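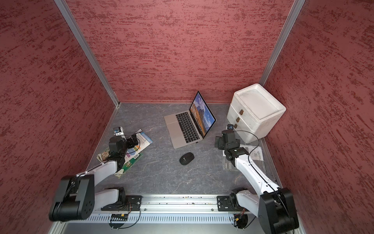

Febrero. Cuaderno de tinte: rubia sobre lana, segunda tanda

Sigo con la rubia para el encargo Otar. La tanda anterior salió demasiado marrón y con diferencias entre madejas, sobre todo en las que quedaron abajo. Antes de repetir he vuelto a leer las notas de entonces y veo tres cosas que cambié a la vez: raíz de otro saco, agua del grifo sin corregir y una subida de temperatura más rápida de lo previsto. Así no hay manera de saber cuál fue. Esta vez muevo solo el agua y la temperatura, y la raíz la dejo igual.

Material

Lana Tendier de dos cabos, sin blanquear, en madejas de 50 g. Son 16 madejas para el baño principal y cuatro más para pruebas. Las etiquetas van cosidas con hilo de algodón, con nudos para el número (las de papel plastificado se soltaron casi todas la otra vez y perdí la correspondencia con el cuaderno).

Rubia en raíz troceada, del saco de Gaete. La molió Nosipho en el molinillo grande, en dos pasadas. Queda un grano irregular, con polvo fino y trozos como de arroz partido. Habría que tamizar, pero el tamiz está con el índigo y no quiero mezclarlo.

Alumbre y crémor tártaro, los de siempre. Carbonato cálcico en polvo para corregir el agua.

Lavado y mordiente

Lavado con jabón neutro Hulau, agua tibia, sin frotar. Aclarado hasta que el agua dejó de hacer espuma. Esta lana trae más grasa que la del otoño; el primer baño salió amarillento y turbio, así que repetí el lavado completo. Apunto que para la próxima compra hay que pedir a Tendier que diga si es el mismo lote.

Mordiente: alumbre al 16 % sobre peso de fibra seca, disuelto aparte en agua muy caliente y añadido a la olla con la lana ya mojada. Un pellizco generoso de crémor por madeja, sin pesar. Sé que debería pesarlo. Subida lenta durante toda la mañana, fuego bajo, y la lana enfriándose en la olla hasta el día siguiente. La escurrí sin aclarar y la guardé húmeda en el cubo con tapa.

Dos madejas tenían las ataduras demasiado prietas y se notaba el blanco más cerrado debajo del hilo. Las aflojé antes de seguir. En la tanda anterior hubo franjas claras justo ahí, conque es posible que una parte de la desigualdad viniera de algo tan tonto como el nudo.

Baño de rubia

Raíz molida en remojo desde la noche anterior. El agua de remojo sale parda, con olor a tierra y a regaliz. Tiré la primera agua, como recomienda Nosipho, para quitar algo del marrón. No estoy convencido de que haga falta con esta raíz, que ya viene bastante limpia, pero mantengo el paso para poder comparar con sus muestras.

Añadí el carbonato cálcico, una cucharada rasa disuelta en un vaso. El agua de aquí es blanda y la rubia sin cal tira a naranja. El color del baño cambió enseguida hacia un rojo más frío.

Metí las madejas a 39 °C y subí despacio hasta 50 °C. Ahí me quedé. El hornillo no mantiene bien esa temperatura: corta, baja varios grados y vuelve a arrancar con demasiada fuerza. Acabé apagándolo y tapando la olla con una manta vieja entre encendido y encendido, y así la aguja se movió mucho menos. En el manual de la olla no pone nada de esto.

La raíz fue en bolsa de muselina, sin apretar. En la tanda anterior iba suelta y todavía estoy sacudiendo trocitos de aquellas madejas. El inconveniente es que la bolsa hace de tapón: si se queda quieta en un lado, las madejas de ese lado cogen más color. La fui cambiando de sitio cada vez que movía la lana.

Cuatro horas de baño. Movía las madejas con el palo de haya, de abajo arriba, sin levantarlas del agua. Después, fuego apagado y la noche entera dentro.

Resultados, en mojado

Rojo teja bastante parejo. Mucho mejor que la otra vez. Las de abajo siguen algo más oscuras, pero hay que ponerlas juntas junto a la ventana para verlo. Con el tubo del techo no se aprecia nada, y con la lámpara de la mesa parecen todas naranjas. Para las comparaciones vale solo la luz de la ventana norte, por la mañana.

Resultados, en seco

Tras el secado a la sombra bajan un tono, hacia un rosa terroso. Era lo esperado. El tacto es bueno, sin la aspereza que deja el exceso de alumbre.

Madejas de prueba:
1. Sin corregir el agua. Naranja apagado, bonito, pero no sirve para el encargo.
2. Con cal, sin tirar la primera agua de remojo. Muy parecida al baño principal, quizá un poco más parda. Nosipho ve la diferencia, yo no del todo.
3. Con cal, en el baño ya agotado. Salmón claro. Queda color para otra ronda.
4. Como la anterior, con un baño final de hierro muy diluido. Malva grisáceo. Se me fue la mano con el tiempo y la fibra ha quedado un poco seca.

La 1 es la que más se acerca a la tanda fallida, aunque sin aquel marrón sucio. Mi idea ahora es que el naranja venía del agua y el marrón de haberla calentado de más. Falta probar una madeja con agua corregida y temperatura alta para separar las dos cosas. La haré con el resto de la raíz de Gaete, que todavía alcanza.

Solidez

Tiras de hilo de cada prueba enrolladas en cartulina, con media tira tapada, en el cristal del patio. Las dejo hasta que cambie el mes y las miro entonces. Frote con paño blanco en seco: no mancha. Frote en mojado: una sombra rosada en las del baño principal, que desaparece después de otro aclarado. Repetir el aclarado en todas antes de devanar.

Conversación con Nosipho Le Roux sobre el encargo

Le enseñé las madejas secas. Prefiere el rojo del baño principal para el fondo y la 3 para las franjas. La 4 le gusta, pero no se fía del hierro en una pieza que va a tener roce. Dice que en el telar, con la urdimbre cruda al lado, el rojo subirá, y que no lo oscurezca más por miedo a quedarme corto. Va a tejer una muestra estrecha antes de decidir. Si aprueba el tono, hay que repetir el baño principal tal cual, con la misma raíz, y apartar dos madejas para remates.

Hablamos también del orden de las madejas en la trama. Si alterna una de arriba con una de abajo en cada pasada, la pequeña diferencia se reparte y no se ve el corte. Para eso necesita saber cuál es cuál, y los nudos de las etiquetas siguen el orden de entrada en la olla, no la altura. Tengo que rehacer la lista.

Pendiente

Tamizar la raíz en cuanto quede libre el tamiz.
Pesar el crémor -- esta vez de verdad.
Comprar muselina, la bolsa tiene un descosido.
Guardar el baño agotado en la garrafa azul, con etiqueta. Aguanta unos días con este frío.
Preguntar en Tendier por el lote de la lana.
Madeja de control con agua corregida y temperatura alta.
Devolverle a Nosipho el termómetro largo.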